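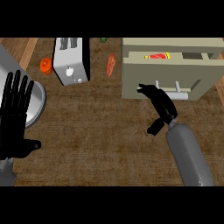
Section 9: Setting Up Your Guest List and Seating Plan

Congratulations again, and welcome to the part of the Trulov planner that most couples put off the longest! We promise it's friendlier than it looks. Pour yourselves something nice, sit down together if you can, and give it one unhurried evening. You can stop at any point and pick up where you left off.

Before you start

You'll need your venue already saved in the planner (see Section 8) and whatever list of names you have so far, even if it's on the back of an envelope. If you're both going to make changes, make sure your partner has accepted the invitation to share the account.

Adding your guests

1. Open Guests from the main menu and choose New List. Give it a name you'll both recognize, such as "Clekerstead evening party."

2. Type in your guests one household at a time. Couples and families go on the same line, with a comma between names, like this: Jitendra Sisodia, Honeylyn Salazar. The planner will send them one invitation but keep a separate reply and meal choice for each person.

3. If somebody is bringing a guest whose name you don't know yet, tick Plus One and leave the name blank. You can fill it in when the reply comes back.

4. Choose Day, Evening or Both for each household, then press Save.

Note: A list can hold up to 349 guests. If yours is bigger than that (and we do love a big wedding), start a second list and link the two under List Settings.

Arranging the tables

5. Go to Seating and choose Add Table. Round tables start with 8 chairs, but you can add or take away chairs by tapping the plus and minus signs in the middle.

6. Drag each name from the left-hand column onto a chair. A name turns green once it has a seat.

7. To keep two people together, say Ieuan Prosser and Mererid Mathias, tap both names and choose Link. Wherever one goes, the other will follow. Keep Apart works the same way, and only the two of you can see it - your guests and suppliers never will.

8. When you're happy, press Lock Plan. You can unlock it again whenever you like, so don't worry about that cousin who always replies late.

Caution: Deleting a table sends everyone on it back to the left-hand column, and any notes you wrote about that table are lost. Copy them somewhere safe first.

Caution: If your date moves, use Change Date on the Home page. Starting a new wedding from scratch will not bring your replies across.

Sharing the plan with your venue

9. Choose Share, then Venue Copy, and enter your coordinator's email address. They'll see table numbers, names and meals, but no phone numbers or home addresses.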